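Campus & Community | Clubs

Plolport robotics club puts in the hours on "pencil box" project

If you've wandered past the Potell building in the evening lately and wondered why the lights were still on, well, it's the robotics club again! The students are teaching a robot arm they call Bedo to handle a plain metal tin, lid and all, and to learn it Bedo needs lots and lots of people doing it first.

The club has logged 254 recordings so far and is hoping for 450 before the spring showcase. "My hands know that tin better than my own lunch box," said club president King-fai Chung, laughing (he has done 100 of them himself).

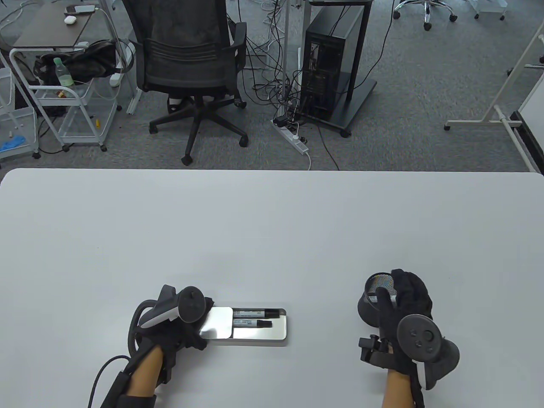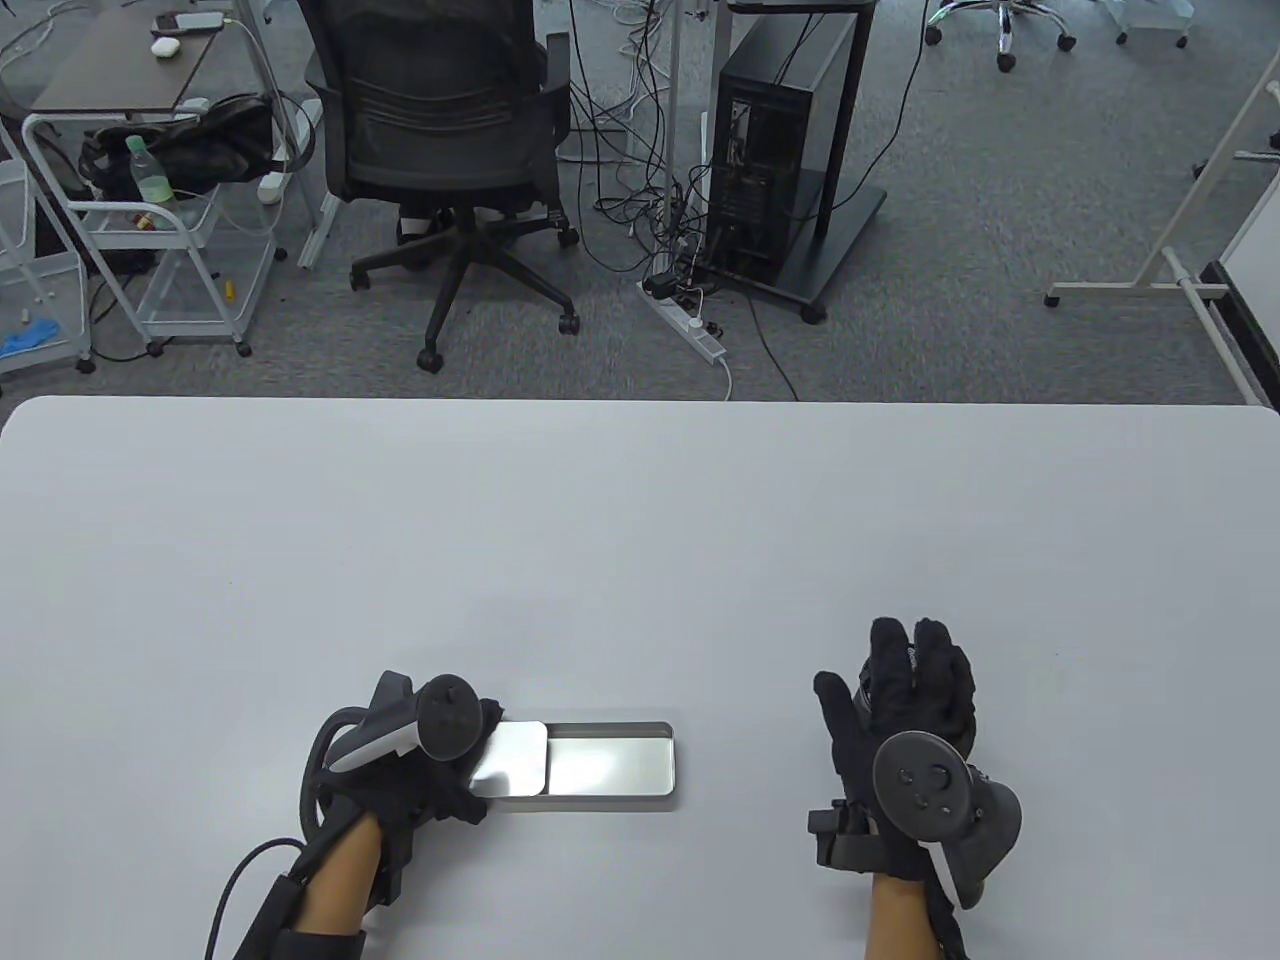
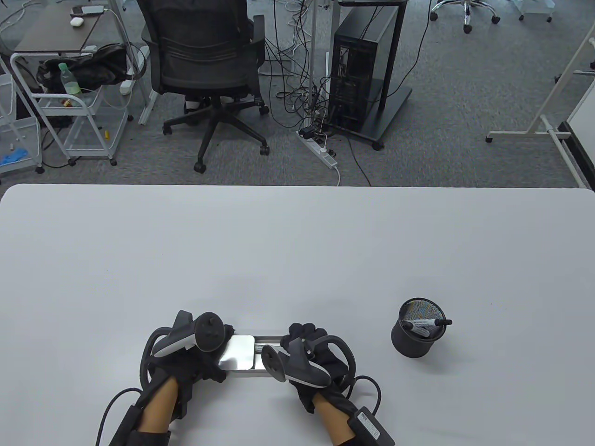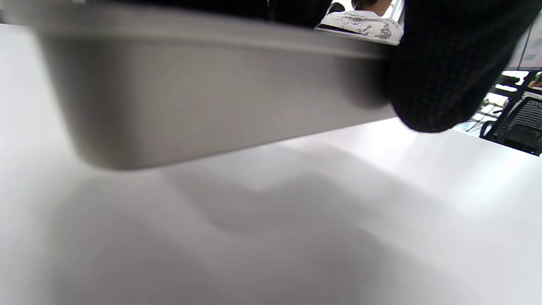 The club has 19 members this year and would dearly love a few more, whatever their major. Meetings start at 6 p.m., and there is usually soup from Orbán across the street.

Comments (3)

marla_t: My daughter joined in January and talks of little else. So proud of this bunch!

Gus P.: Will Bedo be at the showcase?

oldgrad: Soup! We only ever got crackers.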